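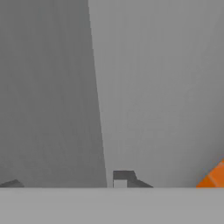 ## 부품 정리, 아직은 사람 손이 빠릅니다

이번 호 자동화 소식은 작업대 정리 이야기입니다. 흩어진 부품을 집어 제자리에 놓는 일은 공장에서도 집에서도 날마다 생기는데, 기계에 맡기려 하면 생각보다 진도가 더딥니다. Trillent의 소형 부품 정리 과제가 그런 경우입니다. 지난 5월부터 시뮬레이션으로 시험을 돌려 왔고, 이번에 중간 결과가 나왔습니다.

과제 내용은 단순합니다. 평평한 작업대 위에 모양이 다른 작은 물체들이 놓여 있고, 로봇은 그것을 하나씩 집어 정해진 칸으로 옮깁니다. 물체에는 쐐기처럼 경사진 것, 받침쇠처럼 꺾인 것, 면이 비스듬한 주황색 물체가 들어 있습니다. 작업대와 벽은 모두 밝은 회색이고 무늬가 없습니다. 회색 물체와 배경의 구분은 명암에 기대야 하고, 주황색은 색만으로도 구분됩니다.

시험은 모두 458회 진행했습니다. 이 가운데 물체를 집어 정해진 칸에 바로 놓은 것이 282회입니다. 열 번 중 여섯 번을 조금 넘는 수준이고, 현장에 투입할 수치는 못 됩니다. 과제를 맡은 Chiamaka Balogun은 “집는 동작 자체보다 집기 직전의 위치 판단에서 실패가 많이 나온다”고 설명했습니다.

### 어디에서 막히는가

첫째는 시야입니다. 손가락이 물체 가까이 내려가면 카메라 화면의 상당 부분을 손가락이 차지합니다. 위 화면에서도 짙은 회색 손가락의 안쪽 면이 왼쪽 절반을 거의 덮고 있습니다. 이 높이에서는 작업대 윗면도 얇게만 보이고, 물체는 윤곽 위주로 드러납니다. 깊이를 가늠할 단서가 적다는 뜻입니다. 사람은 이럴 때 손끝 감각으로 나머지를 채우지만, 이번 시험의 로봇에는 촉각 센서를 넣지 않았습니다.

둘째는 모양입니다. 직육면체라면 마주 보는 두 면을 잡으면 됩니다. 경사면이 있는 물체는 힘을 주는 순간 밀려나거나 돌아가기 쉽습니다. 꺾인 물체는 어느 부분을 잡느냐에 따라 들어 올린 뒤의 자세가 달라집니다. Virkum에서 쓰는 정리 칸은 물체의 방향까지 맞아야 들어가는 구조여서, 집기에 성공하고도 놓기에서 실패하는 일이 있었습니다.

셋째는 속도입니다. 로봇이 물체 하나를 옮기는 데 평균 19초쯤 걸렸습니다. 같은 일을 사람이 하면 2초면 됩니다. 밤새 돌려 두는 공정이라면 느려도 쓸모가 있겠으나, 다음 작업자가 옆에서 기다리는 조립대에서는 곤란합니다.

### 집안일은 더 어렵습니다

독자 여러분이 자주 묻는 것이 가정용 로봇입니다. 장난감 정리나 서랍 정리를 맡길 수 있느냐는 질문인데, 편집부의 판단으로는 아직 이릅니다. 작업장에서는 조명을 고정하고 부품 종류를 제한할 수 있습니다. 가정의 식탁 위에는 열쇠, 영수증, 반쯤 접힌 수건이 섞여 있고 내일이면 구성이 또 바뀝니다. 부드럽거나 투명한 물건은 이번 시험 항목에 들어 있지도 않습니다.

시뮬레이션 결과를 실제 기계로 옮기는 문제도 남아 있습니다. 시험 환경의 빛은 고르고, 표면에는 긁힌 자국이나 기름때가 없습니다. 실제 작업대에서는 그림자와 반사가 생기고 마찰도 부품마다 다릅니다. Trillent도 지금의 수치를 실제 성능으로 읽지 말아 달라고 당부했습니다.

그래도 쓸 만한 부분은 있습니다. 같은 종류의 부품이 일정한 방향으로 들어오는 공정이라면 조건이 훨씬 나아집니다. Peixoto는 포장 전 단계에서 한 종류의 부품만 다루는 방식을 검토하고 있습니다. 실패한 부품은 따로 모아 두었다가 사람이 교대 시간에 처리하는 계획입니다. 도입 여부는 현장 책임자들의 의견을 들은 뒤 정합니다.

### 다음 단계

Trillent는 손가락이 내려가기 전에 다른 각도에서 작업대를 한 번 더 살피는 절차를 넣을 예정입니다. 시야가 가려지는 문제를 줄이려는 것인데, 그만큼 작업 시간은 늘어납니다. Eltel에서는 손가락 안쪽 면에 얇은 고무를 덧대는 안을 내놓았습니다. 두 가지를 따로 시험한 다음 함께 적용해 볼 계획입니다.

비슷한 정리 작업의 자동화를 검토하는 사업장이 있으면 부품의 크기와 모양, 하루 처리량을 적어 편집부로 보내 주십시오. 모인 내용은 Trillent 담당자에게 전달하고, 답변은 다음 호에 싣겠습니다.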